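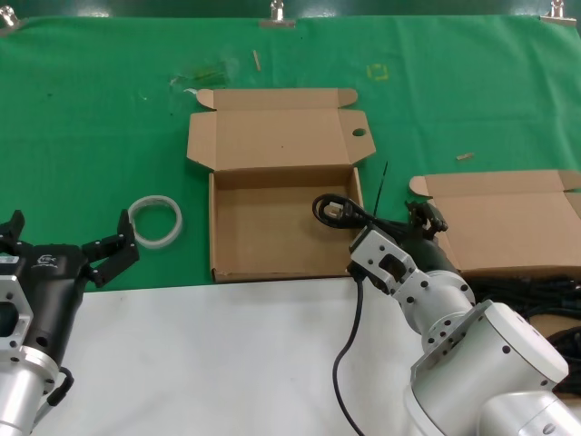 An open box on the packing table, with the tape close by.

About Groltine

Groltine is a small packing and mailing business, and we have been folding, filling and taping boxes for other people since the days when the whole company fit in Fatima Tamuno's spare bedroom. She was selling handmade buttons and beads at the time, and she found after a while that she liked getting the orders ready more than she liked making what went in them. A friend asked if she would send out a few parcels of soap along with her own, then the friend's sister asked, and by the next June there was no room left for the bed.

These days we have a proper workroom on Boyer Street, up one flight of stairs, and 11 of us work there, most on short shifts that fit around school hours. We pack for small makers: candle people, card people, a man who repairs fountain pens, two sisters who sell tea. Many of them send out fewer than 100 orders a month, and the bigger warehouses didn't want to hear from them. We do want to hear from you, even if it's only four parcels and a question!

Most of what we send goes out in plain brown corrugated cardboard. We like the kind of box where the lid is part of the same piece and folds right back, so you can see the whole inside while you work, lay things in flat and close it up without hunting for a separate top. It looks modest, we know. But a plain box takes a stamp or a sticker nicely, it can be used again, and your customer can flatten it in a moment when they're done with it. If you'd like your own printed boxes we are glad to use those too, and we have shelf space set aside for them.

We spread cloth and paper over our tables before we start. Fatima did it at home to protect her mother's dining table and the habit came along with us, binder clips and all — it's kind to anything with a polished surface, and small parts don't roll as far. The cloths do get wrinkled and marked over time, and we are rather fond of them.

New packers spend their first week on folding alone. We give them a stack of flat cardboard and plenty of company, and they fold until the corners come out square. After that comes wrapping, then taping, and then labels, which Fatima still teaches herself (she has strong feelings about crooked labels, and you will hear them). Everyone learns every table, so your orders don't have to wait when somebody is on vacation.

We use an order program called Vekero to keep track of what comes in, and our pickups leave from the Irkier depot every working afternoon. Orders that reach us by noon are packed the same day. For larger jobs, such as wedding favors or a club mailing of 400, please write to us a couple of weeks ahead so we can clear a table for you.

Visitors are welcome. Ring the lower bell and give us a minute to come down — the stairs are steep and someone is usually holding tape.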